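Studville Tenant Repair Fund: Progress Report
Prepared by Maya Majali for the Issa Foundation, 27 April 2026

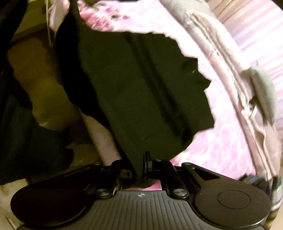 This report covers the second half of the grant year. The fund pays for small repairs in rented homes where the lease leaves the cost with the tenant. Most requests this period were for leaking faucets, broken door locks and window seals. We also paid for a replacement water heater on Grustport Road, which took longer than planned when the first unit came with a dented tank and had to go back.

Spending. The grant is paid in two parts. The first has been fully spent. From the second, $2000 is committed to jobs that are booked but not finished, and $900 is held back for emergency calls. The water heater went over the usual limit per household. Ayman Boutros approved the extra amount by email and a copy is attached to the ledger.

Staffing. Our part-time coordinator left in the winter. Ayman has been taking calls and scheduling visits in addition to his bookkeeping work. Response times slipped during that period. They have improved, but we are still slower than we said we would be in the application. The post has been advertised again with more hours.

Contractors. We now have four on the list. One electrician dropped out over travel costs to the north side of town, and we have not found another who will go there at our rate. Requests from that area are being handled case by case.

Records. We moved the request log from paper to Flunimis. Older entries are still being typed in, and some have no completion date. We expect to finish that work before the final report in July.

Change requested. We would like to move the unused printing money into the travel line. The total budget stays the same. Please let us know if a separate form is needed.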